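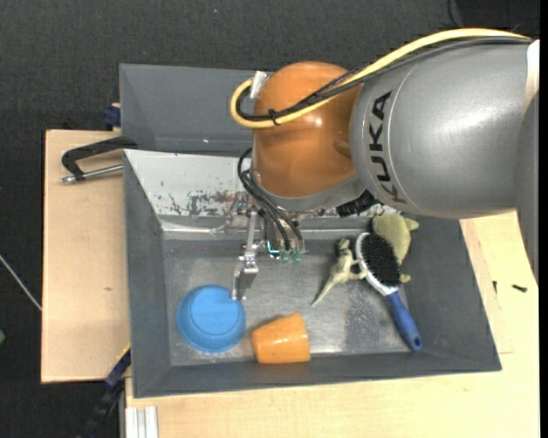
A KUKA arm over the picking bin, with a blue bowl, a tipped cup, a hairbrush and two toys inside.

The planner that Sirnent released in February does not try to find the best grasp. It tries to find one it can still defend by the time the fingers arrive, according to the engineer who leads the company's motion software group in Jurham.

"Most of our failures were never bad grasps," the engineer said. "They were good grasps on a scene that was already out of date. Perception handed over a pose, the planner took its time, and meanwhile something had rolled."

The software, called Drirari, sits between the segmentation model and the arm controller. It keeps a ranked list of candidate grasps and rescores them during the approach, dropping any that no longer agree with the latest depth data. The check runs every 80 milliseconds. If the top candidate falls below threshold, the arm moves to the next one without returning to its home position, provided a collision-free path exists.

"The switch is the hard part," the engineer said. "You have a velocity, you have a wall next to you, and you want a new goal. The old code stopped dead and replanned from rest. It was safe and it was slow."

Sloped bin walls caused more trouble than the group expected. An early version modeled the bin as a box with vertical sides, which left the planner overly confident near the floor and needlessly timid near the rim. The current version loads the tray as a mesh and registers it once at startup. The engineer described the bin's pose as a calibration value and said the tray has to be clamped down before any run counts.

Cables are handled less elegantly. Drirari wraps the dress pack in a padded volume attached to the arm model and limits wrist rotation so that the volume stays clear of the fingers.

"We looked at simulating the cable properly," the engineer said. "It cost too much compute for what it gave back. A fat capsule and a joint limit cover it."

Object choice follows the same practical line. A bowl gives the planner a rim and little else, while a plush toy deforms and makes width estimates unreliable. A brush handle is easy to grip and hard to lift level. The group tests on mixed bins so that no single scoring term can carry the result.

A second team in Miyazaki maintains the logging tools. Each attempt is stored with the full candidate list, including the grasps that were rejected, and can be replayed against a newer build.

"I read rejected candidates more than accepted ones," the engineer said. "If the right grasp was ranked fifth, that is a scoring bug. If it was never in the list, that is a sampling bug. Those go to different people."

Version 2 is in internal testing. It adds a push action for objects resting against a wall, where neither finger has clearance. The engineer would not give a release date and said the push model still overestimates friction on worn metal floors.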